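Section 4: Setting up your Futetti supplement dispenser

This section covers placing the dispenser, loading the cartridges, setting dose times and running the first test. Allow an hour if you are filling all the cartridges. Read Section 2 (Safety) first if you have not already done so.

Before you start

You will need:
The Futetti base unit and power adaptor
The dose cup and lid
One or more empty cartridges
Your capsules or tablets in their original containers
A dry, lint-free cloth

The dispenser handles capsules and hard tablets only. Do not load powders, gummies, chewables, softgels that feel tacky, or anything that has to be kept in the fridge.

CAUTION: The dispenser is meant for vitamins, minerals and herbal supplements. It is not a medical device and must not be used for prescription medicines. If you take prescription medicines, talk to your doctor or pharmacist before you add any supplement.

4.1 Placing the base unit

1. Choose a flat, level spot away from the stove, kettle and sink. A bedroom dresser or pantry shelf works well. Bathrooms are too humid.

2. Leave a hand's width clear behind the unit so the vent is not blocked.

3. Plug the adaptor into the base, then into the wall. The light on the front turns amber, then white. If it stays amber for more than a minute, unplug the unit, wait a moment and plug it in again.

4. Slide the dose cup under the chute until it clicks. The unit will not dispense with the cup missing.

Note: Keep the unit out of direct sun. Capsule shells soften in the heat and will stick to the wheel.

4.2 Choosing the right cartridge wheel

Each cartridge comes with two wheels. The Palma wheel has wide slots and suits large capsules and oblong tablets. The Vinum wheel has narrow slots and suits small round tablets.

1. Drop one capsule or tablet into a slot. It should fall in freely and sit below the rim.

2. Turn the wheel by hand. If the capsule catches, change to the Palma wheel. If two tablets fit in the one slot, change to the Vinum wheel.

3. Press the wheel down on the spindle until you feel it seat.

Never put two different products in the same cartridge, even if they look alike. Iron products in particular must have a cartridge of their own, with the child lock on (see 4.5).

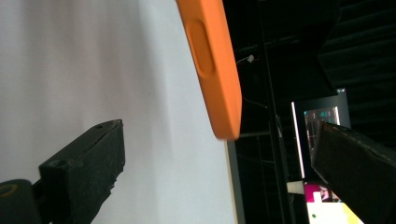
4.3 Loading the cartridges

1. Wash and dry your hands.

2. Check the expiry date on the original container. Once the capsules are in the cartridge you will have no other record of it, so write the date and batch number on the cartridge label with a ballpoint pen. Felt pen rubs off.

3. Wipe the inside of the cartridge with the dry cloth. If you have washed it, leave it to dry overnight.

4. Pour in the capsules up to the fill line. Do not press them down. A full cartridge holds 37 large capsules, and more of the smaller sizes.

5. Fit a fresh desiccant disc in the lid and close it. Discs should be changed at every refill.

6. Push the cartridge into any free bay with the label facing out. The bay number appears on the display.

CAUTION: The desiccant disc is not food. Throw out used discs where children and pets can't get at them.

Keep the original container until the cartridge is empty. It carries the ingredient list, the warnings and the maker's directions, and you may need to show it to a pharmacist.

4.4 Setting dose times

1. Hold the Menu button until the clock flashes. Set the time with the arrow buttons and press OK.

2. Select the bay number and press OK.

3. Enter the number of capsules per dose. Follow the product label, and do not go over the daily amount shown there.

4. Enter the time of the first dose, for example 7:30 am. For products to be taken with food, choose a time when you normally eat.

5. To add a second dose on the same day, press the plus button and repeat steps 3 and 4.

6. Press OK twice to save. The display shows the bay number and the next dose time.

Several products may contain the same nutrient. Vitamin B6, vitamin D and zinc are common ones. The dispenser does not add up ingredients between bays, so compare the labels yourself before you save.

If a dose is not collected, the unit beeps for 13 minutes and then marks it as missed. It will not release a double dose next time.

4.5 Child lock

1. Press Menu and the down arrow together until a padlock appears.

2. Enter a four-digit code and press OK.

3. Enter the same code again to confirm.

With the lock on, the cartridges can't be removed and the manual dispense button is disabled. Scheduled doses are still released, so keep the unit out of reach of children at all times.

4.6 Test run

1. Press Test. Each loaded bay releases one capsule into the cup.

2. Check that the number of capsules matches the number of loaded bays.

3. If a bay shows E2, the wheel is not seated. Remove the cartridge, press the wheel down and test again.

4. If a bay shows E5, a capsule is jammed. Unplug the unit before clearing it. Do not use a knife or skewer.

Return clean, undamaged capsules to the correct cartridge, or throw them out if you are unsure which is which.

For spare wheels and desiccant discs, contact Wosodmont customer service and quote the serial number under the base. Cleaning is covered in Section 5.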